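**Visit report: Raltau ceramic tile works, Tollthorpe**
June 11, 2019

The materials group of the Suteo Building Trades Institute visited the Raltau tile works as part of its spring and summer program of site visits. The visit had been requested in March, following the group's review of floor finishes for public buildings. A party of 15 attended. The works sits at the edge of a residential district, and members reached it on foot from the Bermúdez bus stop.

Visitors were received in the front office and issued safety glasses and ear protection. The plant manager gave a short history of the company, which began as a maker of drainpipe and moved to floor and wall tile when demand for clay pipe fell. It now employs 40 people on two shifts.

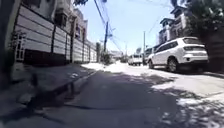 The tour began at the clay store. Three clays are blended for the standard red body, and a fourth is added for the pale body used under light glazes. Moisture is checked at the start of every shift and again after any delivery. Members asked whether the source pits had changed in recent years. The manager replied that one had closed, and that the replacement clay required a finer grind and a slower drying cycle.

Pressing is done on two hydraulic presses. The older one handles small formats and trim pieces, for which the company still keeps its own dies. Edge chipping before firing remains the main cause of waste on this line, and staff were frank about it. Broken unfired tile goes back to the mixing tank.

In the drying hall the group was shown the racks and the log sheets kept at each bay. The tile then passes to the glazing line and on to the kiln, where the body is fired at just over 1000 degrees Celsius. Heat drawn from the cooling end of the kiln is sent back to the dryers — a change made during the last refit.

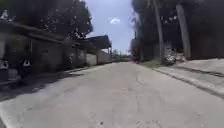 Sorting is still carried out by eye and by hand. Each tile is tapped, turned under a lamp, and placed in one of three grades. Second-grade tile is sold at the gate to local builders. Members took particular interest in the shade cards, since matching replacement tile to older floors is a common difficulty in school and hospital repairs. The works keeps 5 boxes from each production run for this purpose, though storage is becoming short.

Discussion afterward covered slip resistance, lead times, and the minimum order for special colors. The manager agreed to supply test sheets for the matte range and samples of both bodies.

**Follow-up**

- Samples to be entered in the Institute's materials library on receipt.
- Test sheets to be circulated to members with the next bulletin.
- Request for a return visit during kiln maintenance, date to be confirmed by the works.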